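Erfahrungsbericht: Simulationsumgebung Protar im Wahlpflichtkurs Robotik

Bewertung für die Fachgruppe Technik, Stand 08.06.2020
Verfasserin: Deepika Kulkarni

Die Simulationsumgebung Protar des Anbieters Jallero wurde im zweiten Schulhalbjahr im Wahlpflichtkurs Robotik eingesetzt. Gegenstand der Bewertung ist die Schullizenz mit 30 Arbeitsplätzen. Die Kosten betrugen 554 Euro für das Schuljahr, Aktualisierungen eingeschlossen.

Die Einrichtung auf den Rechnern des Fachraums nahm rund 4 Stunden in Anspruch. Die mitgelieferte Anleitung ist in deutscher Sprache verfasst und in den Grundzügen verständlich; das Kapitel zur Benutzerverwaltung bedarf der Überarbeitung. Auf den älteren Geräten musste die Schattendarstellung reduziert werden.

Die Kursteilnehmenden bearbeiteten in Gruppen eine Küchenaufgabe mit einem zweiarmigen Roboter. Zu programmieren waren das Greifen eines Gegenstandes und das Ablegen auf einem Tablett. Bewertet wurden der Programmaufbau, die Dokumentation und das Verhalten bei fehlerhaften Startwerten.
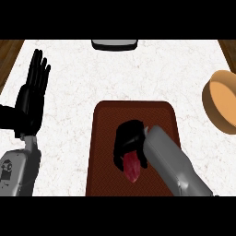
Küchenaufgabe in der Simulation: Die rechte Hand hält das rote Objekt über dem Tablett, die linke ist geöffnet.

Positiv hervorzuheben ist die getrennte Ansteuerung beider Arme. Sie erlaubt es, zunächst mit einem Arm zu arbeiten und den zweiten in Ruhestellung zu belassen. Die Fingerbewegungen lassen sich einzeln oder als vordefinierter Griff aufrufen. Programme können bis zu 100 Mal hintereinander mit veränderter Ausgangslage ausgeführt werden, was den Vergleich der Gruppenergebnisse erheblich erleichtert.

Kritisch zu bewerten ist das Kontaktmodell. Weiche Gegenstände rutschten bei geringer Griffkraft wiederholt durch die Finger, ohne dass das Protokoll eine verwertbare Meldung enthielt. Rasa Jaunzems, Leiterin der Robotik-AG, hat den Fehler im März an den Anbieter gemeldet. Eine Korrektur steht noch aus.

Die Fachgruppe empfiehlt die Verlängerung der Lizenz um ein Schuljahr. Für den Anfangsunterricht ist Protar nur mit vorbereiteten Programmvorlagen geeignet. Die im Kurs erstellten Vorlagen sind im Fachordner Technik abgelegt.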